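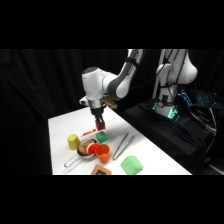
图1 白色桌面上的日用物品,左侧为倒扣的黄色杯子

# Darnow 地区日用品借用与再使用服务联席会议纪要

**会议日期:** 2024年5月19日
**会议地点:** Darnow 公共服务楼二层会议室
**主持人:** Robel Wako
**记录人:** Mahlet Ejigu
**出席单位:** Darnow 总点、Prerkell 分点、Gidey 分点、Urden 仓储点、财务科、法务联络岗
**列席:** 居民代表两名
**缺席:** 场地管理科(已事先书面请假,并提交书面意见一份)

## 一、会议开始及议程确认

主持人宣布会议开始。经核对,出席单位符合联席会议议事规则所定人数,会议有效。

主持人宣读议程。Prerkell 分点提出,原列于“其他事项”项下的延长开放时间一事涉及值班安排,建议提前至押金议题之后讨论。各单位无异议,议程作相应调整后通过。

主持人提请各单位注意,凡与所议事项有直接利益关系者应当申报。Gidey 分点代表申报,其亲属经营的修理铺曾就小家电检修提交报价。主持人裁定,该代表可就检修需求作情况说明,不参与承修单位的讨论与表决。

## 二、上次会议纪要的确认及遗留事项

上次会议纪要已于会前分送。法务联络岗指出,纪要第四项中“损坏物品由借用人赔偿”一句与会上实际议定的表述不一致,当时议定的文字为“因使用不当造成损坏的,由借用人按核定价格赔偿”。经查阅记录,予以更正。更正后的纪要获确认。

遗留事项办理情况如下:

1. **物品分类编码。** Darnow 总点报告,厨房用具、清洁用具和节庆用品三类已完成编码,工具类尚未完成。滞后的主要原因在于成套工具是否按件编码一直未有定论。主持人要求本次会议在议题四中一并解决。
2. **Urden 仓储点货架加固。** 仓储点报告,加固已经完成,验收单已交财务科。靠北墙的一组货架因墙面返潮暂未使用,待场地管理科检查后再行安排。
3. **借用须知的文字修订。** 修订稿已由法务联络岗审阅,作为本次会议附件二提交。
4. **与学校合作事项。** 尚未收到对方正式答复。该事项继续挂列,不在本次会议讨论。

## 三、上一阶段服务情况报告

Darnow 总点向会议提交书面报告,并作口头补充。

报告称,自去年12月起,三处服务点统一使用新的登记表。截至本次会议材料截止时,累计办理借用3,000次,其中以厨房用具和折叠桌椅最为集中。有效登记家庭为600户。逾期未还的物品共19件,均已发出书面提醒。

Prerkell 分点询问,借用次数是否包含续借。总点答复,续借在登记表中另列一栏,上述数字未计入续借。财务科建议今后的报告在正文中注明口径,避免各单位引用时产生出入。会议采纳该建议。

居民代表提出,部分老年居民反映登记表字号偏小,且“用途”一栏必须填写,令人感到不便。总点说明,设置该栏的初衷是了解哪类需求较多,供添置物品时参考,并无审查之意。法务联络岗认为,该栏所收集的信息对履行借用关系并无必要,建议改为选填。Gidey 分点表示赞同,并补充说,值班人员在实际办理中遇到空白的情况,通常也予以受理,各点做法不一,宜尽早统一。

关于逾期物品,会议作了较长时间的讨论。Urden 仓储点认为,书面提醒发出后缺少后续步骤,值班人员无所遵循。Prerkell 分点则认为,逾期的原因多种多样,既有搬迁,也有住院,还有物品转借给亲友后一时无法取回,如果一律停止其借用资格,有失妥当。居民代表建议先由值班人员电话联系,了解情况之后再决定是否发函。

经讨论,会议**议定**:

- 登记表“用途”一栏改为选填,字号由总点重新排定后报主持人核准;
- 逾期物品的处理分为两步,先电话联系,再发书面提醒;两步均无结果的,暂停该户借用资格,归还或赔偿后即行恢复;
- 因疾病、搬迁等原因申请延期的,由各点负责人批准,并在登记表备注栏写明;
- 今后各期报告统一注明统计口径。

## 四、物品接收标准与成套物品编码

Mahlet Ejigu 就接收标准草案作说明。草案将捐赠物品分为直接接收、检查后接收和不予接收三档。直接接收的物品为餐具、杯盘、晾晒用具、收纳用品等结构简单的日用品;检查后接收的物品为各类通电器具、梯具和带刃工具;不予接收的物品为床垫、儿童安全座椅、头盔、已开封的清洁剂以及无法辨认额定电压的电器。

Gidey 分点对儿童安全座椅一项提出疑问,称近期有多户家庭询问能否借用,需求是存在的。法务联络岗答复,该类产品一旦受过撞击,外观上未必能够看出,服务点不具备判断能力,由此产生的责任难以界定。会议同意维持不予接收,但值班人员应向询问者提供其他求助渠道的名单,名单由总点整理。

Prerkell 分点提出,草案对玻璃和陶瓷器皿的要求仅写“无明显破损”,过于笼统。口沿有细小磕碰的杯碗在捐赠物品中占相当比例,有的值班人员收下,有的退回,捐赠人对此有过意见。仓储点建议明确规定,凡与口部接触的边缘存在缺口或裂纹的,不予接收;底部或外壁有不影响使用的磨损的,可以接收。财务科询问,已经入库的器皿是否需要重新检查。仓储点表示可在日常盘点时逐步完成,不必为此闭库。

关于塑料餐具,居民代表提出,旧塑料杯、塑料盒容易留有气味,借用人取回家中才发现,希望在接收环节多加留意。会议认为该意见合理,同意在接收单上增加“气味”一项。

关于成套工具的编码,讨论中形成两种意见。Darnow 总点主张整套使用一个编码,缺件情况在归还时核对清单;Urden 仓储点主张逐件编码,理由是套装中的单件时常被单独询问,如果只有整套编码,便无法单独借出。主持人提出折中办法,即整套设一个主编码,其中可单独借出的部件另设附属编码,其余小件仅列入清单。两方均表示可以接受。

仓储点同时说明,附属编码会增加标签用量,现有标签在金属表面附着不牢,曾有脱落。财务科表示,标签费用可在办公耗材项下列支,无须另行申请。

经讨论,会议**议定**:

- 接收标准草案经上述修改后原则通过,由记录人整理定稿,自张贴之次日起执行;
- 成套物品采用主编码与附属编码并行的办法,由仓储点先在工具类试行;
- 适用于金属表面的标签由仓储点选样,交财务科采购;
- 捐赠人对不予接收有异议的,由当值负责人当场复核一次,复核意见记入接收单。

## 五、押金及赔偿办法

财务科提交押金办法修订意见。现行办法对所有物品收取同一金额的押金,执行中存在两方面问题:对小件餐具而言偏高,对电动工具而言又明显不足。财务科建议小件日用品免收押金,通电器具和工具类物品每次收取押金160元,归还并经检查无误后当场退还。

Prerkell 分点原则上赞成,但提出持有困难证明的家庭应予减免。财务科答复,减免并无制度障碍,关键在于由谁认定。居民代表表示,不希望办理减免时须在柜台前当众说明家庭情况,建议只出示已有证明即可,不留复印件。法务联络岗同意此项意见,并指出留存复印件还会带来保管上的责任。

Gidey 分点询问,押金以现金收取时,各点每日如何上缴。财务科说明,现金仍按现行规定逐日封存,由两人签字,每周送交一次。该分点反映,封存用的保险柜与 Gidey 图书室共用,钥匙不在本点手中,闭馆较早时无法存放。主持人要求场地管理科与该图书室协商,在问题解决之前,Gidey 分点暂以转账方式收取押金。

会议就赔偿金额的核定方法进行了讨论。总点建议按购入价格计算并逐年折减;对于捐赠物品没有购入价格的情况,仓储点建议参照同类旧物的通常售价。法务联络岗提醒,核定价格应在借用时即向借用人告知,事后再行确定容易引起争议。为此,登记表上需增加核定价格一栏。总点表示,该栏可与字号调整一并处理,不必另行印制。

关于正常损耗,各单位均认为不应由借用人承担。刷头磨损、刀刃变钝、布面褪色等列为正常损耗;部件遗失、烧坏、摔裂等视具体情形判断。Urden 仓储点请求附上若干典型情形,供值班人员参照。会议同意,由仓储点起草,作为押金办法的附件。

表决结果:全体出席单位赞成,无反对,无弃权。押金办法修订意见**通过**,附加减免条款。

## 六、延长开放时间

Prerkell 分点说明,该点现行开放时间与多数居民的上班时间重合,傍晚前来归还物品的居民往往遇到闭门,有人将物品放在门外,曾发生物品淋雨的情况。该点请求每周选一个工作日延长至晚间开放,并在门厅设置归还箱。

Darnow 总点表示支持延长开放,但对归还箱持保留意见,认为箱内物品无法当场检查,一旦出现损坏,责任不易分清。Prerkell 分点回应,可以将归还箱的使用范围限定为免收押金的物品。居民代表对此表示欢迎,并建议在箱体上写明不得投放带刃物品和玻璃器皿。

场地管理科的书面意见称,Prerkell 门厅属于疏散通道的一部分,放置任何固定箱体均须先行测量净宽,并取得消防方面的同意。主持人据此认为,归还箱一事目前不具备作出决定的条件。

关于值班安排,财务科说明,延长时段的补贴可从本年度机动经费中支出,但只够一个服务点使用。Gidey 分点表示,该点暂无延长需要,同意由 Prerkell 分点先行。

经讨论,会议**议定**:

- Prerkell 分点试行每周一次晚间开放,具体日期由该点自行确定并提前公告;
- 试行期间须登记晚间到访及归还情况,试行结束后向联席会议报告;
- 归还箱暂缓设置,待场地管理科完成测量后再议。

## 七、小家电检修的委托

(Gidey 分点代表在作情况说明后退席,未参加本议题的讨论与表决。)

仓储点报告,目前待检的小家电主要为电水壶、电熨斗、台灯和手持搅拌器,存放于 Urden 仓储点专用架位,未经检查不得出借。由于没有固定的承修单位,待检物品周转缓慢,部分捐赠人来电询问其所捐物品为何始终未见上架。

会议收到报价两份。财务科指出,两份报价的计费方式不同,一份按件计费,一份按次上门计费,难以直接比较,且均未写明检修后的责任期限。法务联络岗认为,责任期限是委托合同的必备内容,缺少该项不宜签约。

主持人建议退回两份报价,请报价单位按照统一格式重新提交,格式由财务科拟定,内容应包括计费方式、检修项目、责任期限和无法修复物品的处置方式。各单位同意,本次会议不作选择。

仓储点另提出,对明显没有修复价值的电器,希望获得授权自行移交回收站,不必逐件上报。会议同意授权,但应保留移交清单,以备查阅。

Gidey 分点代表返席。

## 八、其他事项

**(一)节庆用品的预约。** Darnow 总点提出,折叠桌椅和大号锅具在节庆期间需求集中,去年年末曾出现同一批桌椅重复预约的情况。建议各点共用一份预约册,由总点统一登记。各单位同意。Prerkell 分点要求总点在收到电话预约后当日予以确认,总点表示可以做到。

**(二)清洁责任。** 居民代表反映,借到的锅具有时留有油渍。会议重申,借用人应在清洗后归还,值班人员应在接收时查看;未经清洗的物品可以请借用人带回清洗,不另收费用。该项内容写入借用须知。

**(三)借用须知修订稿。** 法务联络岗就附件二作简要说明。各单位对第三条中“应当妥善使用”的表述没有意见,对第七条中关于转借的规定提出修改:家庭成员之间使用不视为转借。修订稿按此修改后通过。

**(四)宣传材料。** 总点拟重新印制服务简介,请各点核对本点地址、开放时间和联系电话。Gidey 分点提出,旧版简介中该点入口标示有误,应为侧门。总点已记录。

**(五)雨季防潮。** 仓储点请求购置除湿设备一台。财务科要求补充设备规格及用电负荷说明,待场地管理科对北墙返潮情况作出检查后一并研究。

## 九、待办事项

| 事项 | 负责单位或人员 | 完成要求 |
|---|---|---|
| 修改登记表(用途选填、字号、核定价格栏) | Darnow 总点 | 报主持人核准后印发 |
| 接收标准定稿 | Mahlet Ejigu | 随本纪要分送 |
| 成套工具编码试行 | Urden 仓储点 | 下次会议报告进展 |
| 金属表面标签选样 | Urden 仓储点 | 选定后交财务科 |
| 正常损耗典型情形 | Urden 仓储点 | 初稿送法务联络岗审阅 |
| 保险柜使用协商 | 场地管理科 | 书面答复 Gidey 分点 |
| 晚间开放公告 | Prerkell 分点 | 试行前张贴 |
| 门厅净宽测量 | 场地管理科 | 结果提交联席会议 |
| 检修报价统一格式 | 财务科 | 分送报价单位 |
| 求助渠道名单 | Darnow 总点 | 放置于各点柜台 |
| 共用预约册 | Darnow 总点 | 启用后通知各点 |

## 十、下次会议及散会

下次会议仍在 Darnow 公共服务楼举行,具体时间由记录人与各单位联系后另行通知。拟列入议程的事项为检修单位的选择、Prerkell 分点晚间开放情况以及归还箱设置。各单位如有增列议题,应以书面形式提交记录人。

各项议程进行完毕,主持人宣布散会。

主持人:Robel Wako(签字)
记录人:Mahlet Ejigu(签字)

**附件:**
附件一 日用品接收标准(修改稿)
附件二 借用须知(修订稿)
附件三 押金及赔偿办法
附件四 场地管理科书面意见

**分送:** 各出席单位、场地管理科、居民代表,存档一份。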